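Sleep diaries and the return to work: an interview with Helmi Sjöberg

June 24, 2019

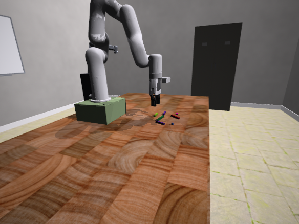
Helmi Sjöberg has worked as a clinical psychologist for 41 clinics and employers across the Vestbridge area, mostly with adults returning to work after a long absence for depression or bereavement. Her current work concerns sleep diaries: what they record, what they leave out, and when a therapist should stop asking for them.

"A diary is a measuring tool and it has errors like any other," she says. "People fill in four nights at once, on the morning of the appointment. The entries are then all alike. I would prefer three blank pages."

The form she uses fits on one side of paper. It asks for time to bed, time of final waking, estimated time awake in the night, and a mood score taken at midday. Earlier versions took the mood score on waking. Sjöberg moved it in March, after going through 202 completed diaries with her colleague Ilari Savolainen.

"The waking score mostly told us how the person felt about the night. By midday there was some separation between the two. We could see days that went well after poor sleep, and the client could see them too."

She doesn't give the form to everyone. Clients in the first weeks of grief are not asked to keep one, and anyone who begins checking the clock in order to complete it is told to stop. Estimates are good enough for her purposes. Sleep trackers worn on the wrist are put aside during the same period.

Asked how long a diary should run, she gives a fixed answer. "Two weeks. After that the entries get shorter and the information drops. If I need more, I leave a gap of a month and repeat it."

The return to work itself is planned separately. Sjöberg starts with start times and leaves total hours until later. A client who sleeps until nine is not booked for an eight o'clock shift, even a short one. Employers tend to ask for a percentage, which she finds hard to use. "Fifty per cent of what? Half of each day and half of the days are different demands. The second one is often harder on sleep."

Maëlys Royer, who supervises trainees at the Niskanen practice, uses the same form but disagrees on the midday score. She takes it in the evening, when most of her clients have finished work. Sjöberg accepts the point for shift workers. For the rest, she regards evening scores as too close to bedtime and likely to set off a review of the day.

The two intend to compare records next. The form will stay on paper until then.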